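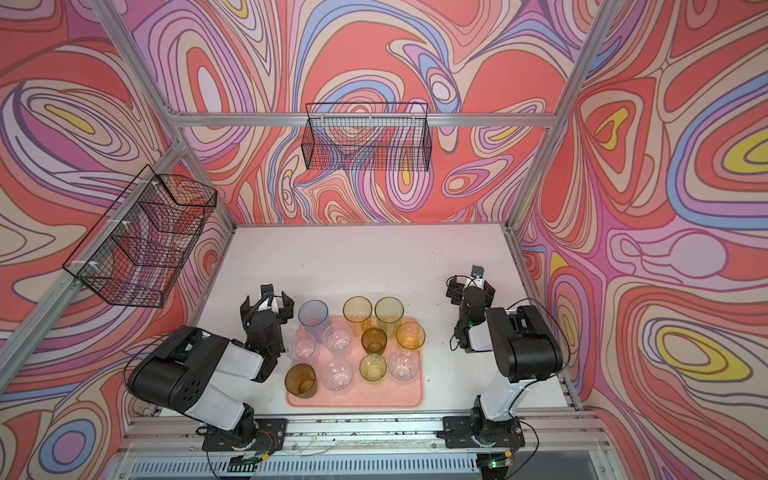 I went through our drinking cups this month. It was overdue. We moved to Nunddale in September and the cup box was one of the last ones I opened, mainly because we had been getting by with four mugs and a measuring jug.

I keep the colored ones together. There are clear ones, amber ones, some yellow-green and some blue. They came from different places over the years. The amber ones were my aunt's, and I think she got them from a catalog. The blue ones came from a yard sale at our old building, where Henrique Figueiredo from downstairs was selling off most of his kitchen before moving in with his son. He charged me two dollars for the lot and threw in a colander, which I still use more than the cups.

My plan was to sort them into three groups: everyday, outside, and give away. Everyday means it goes through the dishwasher and stacks without sticking. Outside means I don't care what happens to it. Give away is for the rest.

Before sorting I like to get everything onto one tray. The pink tray is good for this. It has a raised rim, so if a cup rolls it mostly stays put, and I can carry the whole thing to the sink in one trip if I go slowly. I've had it longer than any of the cups. I used to serve on it and now it is mostly for chores.

Plastic cups that have been in storage need a proper wash even if they were clean when they were packed. Ours spent the summer in a storage unit over at Haltodari, and that place is dusty. You get dirt down in the bottom where you don't notice it until you hold the cup up to the light. I lay them on their sides first so I can look in.

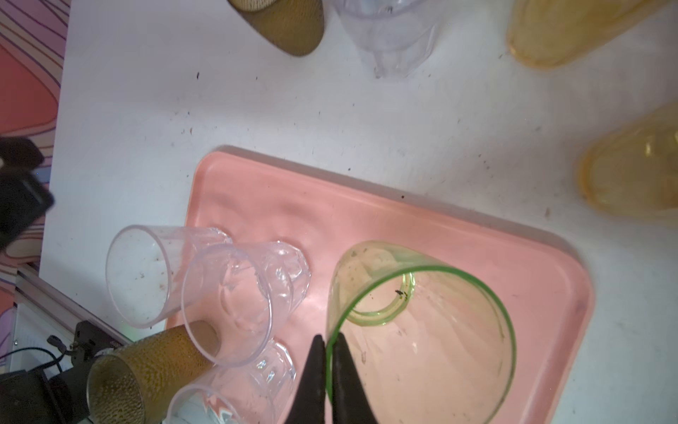 The clear tumblers with the faceted bases are the ones I check twice. Dirt is easy to miss against the facets. A bottle brush does the inside and an old toothbrush does the outside of the base. I use warm water and ordinary dish soap. I tried baking soda paste last year and it left a film that took longer to get off than the dirt had.

The olive-gold cups with the dimpled outside are slower. Grime settles in the dimples and a sponge goes right over the top of it. I soak those for half an hour and then go around with the toothbrush. The pattern does make them easy to hold, and they are the ones guests pick up first, so they stay in everyday even though I don't enjoy washing them.

The green ones are easy apart from streaks on the inside wall. For streaks I put in a spoonful of white vinegar, top it up with water and leave it while I do the others. If there is still a mark after that, the cup goes to outside.

I did look at replacing the whole lot. Drurkar, the housewares place on the main road, had a matching set for $32 and it was fine. They only had it in smoke gray, though, and we would have ended up with two sets, because I know I wouldn't have thrown these out. Nasrallah, the restaurant supply store, sells plain tumblers by the case, but a case is 200 and I don't know what I would do with them.

So we are keeping most of what we had. The outside group went in a bin by the back door. The give-away group is in a bag in the car, where it will probably stay until I next drive past the thrift store.

The tabletop needs a wipe now too. White shows every crumb, and after a sorting job there are specks all over it. I'll do that after supper, and then I want to measure the shelf over the sink and see if the taller cups fit standing up. If they don't, they can go next to the plates.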